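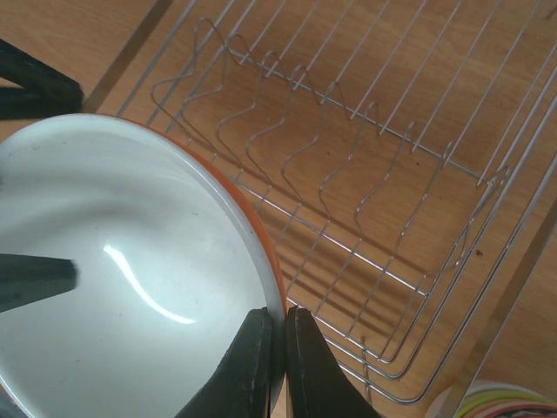 White plate with a thin orange band at the rim.

Review: Stirwood Varon 13-foot escape ladder
By Oliwia Wilczyńska

I have slept on a second floor for most of my adult life and never owned an escape ladder. My plan for a fire was the stairs, and if the stairs were gone I would think of something. In August I bought the Varon, the two-story model from Stirwood, and paid $68 for it. I have hung it out of the bedroom window three times now and climbed down it twice.

It comes folded in a cloth bag with a red pull strap. The top part is a pair of steel hooks that go over the windowsill. The rungs are steel tube with a ribbed coating, and they hang from two nylon straps. There is no assembly. You open the bag, set the hooks, pull the strap and the rungs drop.

The first time, it took me 75 seconds from picking up the bag to having a foot on the top rung. Most of that went on the window screen, which I had not taken out in years. The second time, with the screen already off, I was down to 45 seconds. Both of those were in daylight with my shoes on.
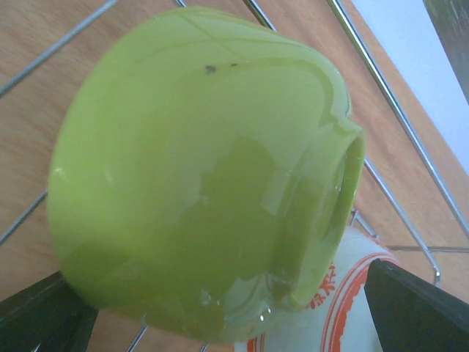 The hooks fit sills up to 10 inches deep. Mine is an older wall with a wide inside ledge, and it only just goes. Measure yours first, from the inside edge of the sill to the outside face of the wall. The box has this number on the side in small print and the store listing leaves it out.

Climbing down is harder than it looks. The ladder has standoffs on every other rung to hold it away from the siding, and on the rungs without them I could only get my toes on. It also swings. The first two rungs are the worst part, when you are backing out of the window and feeling for something with your foot. After that it settles. My brother held the bottom on both climbs and I would not practice without somebody there.

I also borrowed the Brelow from a neighbor to compare. It has a standoff on every rung and feels steadier, but it is a good deal heavier and the bag would not fit under my bed. The Chidiac ladder that gets recommended a lot was out of stock. 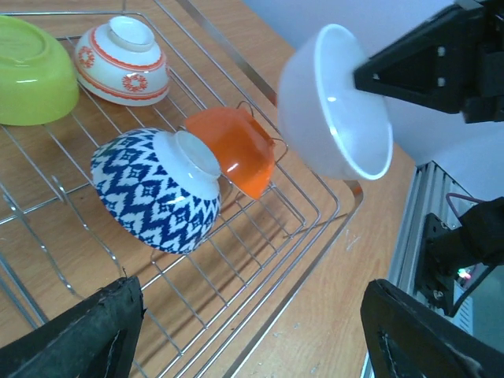

Getting the Varon back in its bag is a nuisance. The instructions show the rungs stacked flat with the straps tucked to the outside. I got it wrong once and the straps came out twisted the next time I dropped it. Lay it out on the floor and go slowly.

One smaller complaint is the hooks, which left two gray marks on the painted sill. A folded towel would prevent that in practice.

I am keeping it. For a deep sill, or for anyone unsteady on a ladder, the Brelow is the better buy if you have somewhere to store it.

Rating: 4 out of 5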